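Zilolano Bench Cell, three months in: a review from somebody who had to set it up

Posted March 1, 2023

I've been promising this review to a couple of people since before the holidays, and I kept putting it off because every time I sat down to write it I found another setting I'd had wrong. So consider this a review of the thing as I understand it now, plus a lot of setup notes that I wish I'd had on day one.

Quick background for anyone landing here from a search. Zilolano is a simulator package for small robot cells. You get a physics engine, a renderer, a library of household and office objects with moving parts, and a "Bench Cell" template: a table, a wall, an arm mount and whatever hand you want to bolt on. We use it to rehearse jobs for our one real hand, a Postance five-finger that spends its life opening and closing things. My part is the cell itself. Other people write the clever code, and I get the message when the table is two centimeters too low.

Installing it

Easier than I feared! The installer took one evening, most of which was downloading the object library (there's a checkbox to skip the garden category, please use it). It wanted a newer graphics driver than I had and told me so in a normal sentence, and I'd like every other software vendor to take a look at how they did that.

License activation was less fun. You activate per machine, and if you swap the graphics card it decides you're a different machine. I wrote to support and Ida Weidemann over there fixed it the same afternoon, so points for the people, fewer for the system. If you know you're going to change hardware, release the license first. The button is under Account, then Seats, then a little gear.

Building the cell

The template opens with a white table and a gray wall and nothing else. At first I thought this was lazy and spent a whole morning putting in a floor texture and a window. Take my advice and leave it plain until the physics behaves. When something goes through something else (and it will), you want to see it right away, and a plain table is a wonderful thing for that. I ended up deleting the window.

Here's the order I'd do it in now:

Set the table height first, and type it in. Dragging the handle looks precise and isn't. Our real table had been measured to the top of the mat and the simulated one had no mat, so for two weeks every grasp was a touch high and I blamed the hand.

Lock the table. There's a padlock icon in the scene tree. An unlocked table is a rigid body like any other, and a strong push will move it, very slowly, in a way you don't notice until your logs make no sense.

Mount the hand, then home it, then save. If you save before homing, the joint offsets get stored as zero and you'll be doing it all again tomorrow.

Only then add objects.

Gordon Li in our group has a much fancier way of doing this with a script that builds the entire cell from a text file, and yes, it's better, and yes, I should use it. But if you've got one cell and you like clicking on things, the order above works fine.

The hand

Zilolano ships with a generic gripper and a generic hand, and you can import your own. The Postance import was nearly painless. Shapes came in right, colors came in right, the joint names came in as a string of numbers that I had to rename by hand with a cup of coffee and the drawing open next to me. Do the renaming. I skipped it for the ring finger on the first try and later tuned the wrong joint for an entire afternoon.

The contact pads are where you'll spend your time. Out of the box the fingertips are quite slippery, I assume so that nothing sticks by accident, and thin wire edges just slide out of them. There's a friction value per pad. I also turned on the "soft pad" option, which lets the tip press in a bit before it pushes back. Before that, the fingers would chatter on a thin rod like teeth on a cold morning. After it, quiet.

Stiffness I set lower than the defaults by quite a bit. The factory finger stiffness is 400 in their units and I run 52. That sounds like a wild difference and I was nervous about it, but at 400 our hand was bending things in the simulator that it would never bend on the bench. Please don't copy my number for a different hand! Start low, close the fingers on a fixed bar, and creep up until they hold.

The objects (and the desk organizer that ate my February)

This is the part everybody asks about, and it's the best reason to buy the package. The library objects have real joints. Drawers slide, lids hinge, knobs turn. You don't have to fake it.

My main test piece has been the wire-mesh desk organizer, the one with A-shaped ends and three trays stacked between them. I love it as a test and I've also said some rude things to it. The trays are thin rod around fine mesh, so there isn't much to hold, and they ride on side rods, so if you pull at an angle you'd expect some complaint from the runners. And that's where the settings matter.

Slide limits come first. Each tray has a near stop and a far stop, and in the version I got, the far stop on the top tray was set so generously that the tray could leave the rack altogether and sail off across the table. Juwita Subramaniam found this one, bless her, by pulling it clean out and sending me the clip with no comment. You open the joint panel, pick the tray, and bring the upper limit in. Save it as your own copy, since updates overwrite the library version (ask me how I know).

Then damping. With no damping the tray flies the moment you tug it. With too much it feels like it's been glued. I set it by eye: give the tray a nudge, watch how long it coasts, compare with whatever you've got on your own desk. Not scientific. Works.

Then the frame weight. The organizer is light, and a hand pulling sideways on a high tray will happily drag the whole rack along with it. You can cheat and pin the feet to the table. I did, for the early runs, and I'd tell any beginner to do the same, then unpin it once the pull is smooth.

And last, the mesh. You get a choice between real holes in the collision shape and a solid sheet that only looks like mesh. Use the solid sheet. I tried real holes on all three trays, and a run that used to take moments took long enough that I went and did the dishes. You keep the see-through look either way, because the renderer doesn't care what the physics is using. In the pull below, you can see the wall and the table faintly through the floor of the top tray, even with it way out to the right, and the other two trays haven't been dragged along for the ride, which was a complaint of mine in the older version.
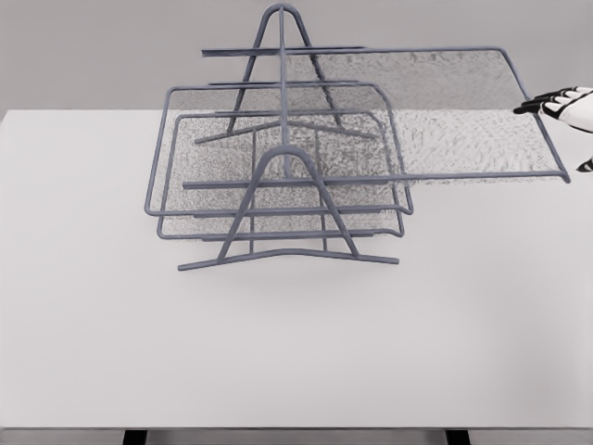
Looking after it

A simulated cell doesn't need oil, but it does need housekeeping, and I wish the manual said more about it.

Clear the cache. Every run leaves behind contact data, and after 4000 runs my disk was full and the error message blamed the renderer. There's an auto-clear option, off by default. Turn it on and set it to keep the last 50.

Re-home the hand after any update, even the tiny ones. The update before last moved the thumb's zero, only slightly, and the release notes mentioned it in the middle of a paragraph about shadows. Chantal Kowalchuk keeps a plain steel bar in her scene just for this: home the hand, close on the bar, look at whether the tips land where they did last time. I've stolen the idea.

Keep a clean copy of the cell with nothing on the table. When things go strange, open the clean one, add the object, try again. Nine times out of ten the clean one is fine, and you've saved yourself a long hunt through settings you changed at midnight.

Check your units after importing anything from outside. I brought in a pencil cup from the Brallier catalog and it arrived the size of a bathtub, with my poor hand stuck inside it.

What I don't like

The undo. It undoes scene changes but not joint settings, and there's no warning of that anywhere. I've gotten in the habit of writing the old value on a sticky note before I touch anything, and my monitor looks ridiculous.

The lighting is pretty but very even. You get soft shadows and that's about your lot unless you go digging in the advanced panel. If you're training anything that looks through a camera, plan to spend time there, and expect the fan noise.

The finger joint panel lists everything alphabetically. Why! Let me sort by finger!

And the documentation for soft pads is a single page with a broken diagram. Samah Ghoneim runs the user forum and has written a far better guide than the official one. Search her name plus "pads" and start from there.

Should you get it?

If you have a hand with real fingers and you want it to open, pull and slide things, yes, I'd buy it again. The object library alone saved me weeks of modeling hinges. If all you do is pick up blocks and put them down, it's too much program for the job, and the free tools will treat you well.

If you're setting up your first cell, give yourself a quiet week for it and don't promise anybody results until the tray slides the way a tray should. Lock the table, type in the height, home before you save.

The next big version is due in June, and they've said the undo is getting fixed. I'll redo the organizer from scratch when it lands and add an update at the bottom of this post. If you've got a better damping value for the lower trays, put it in the comments, because mine still coast a bit too far for my taste.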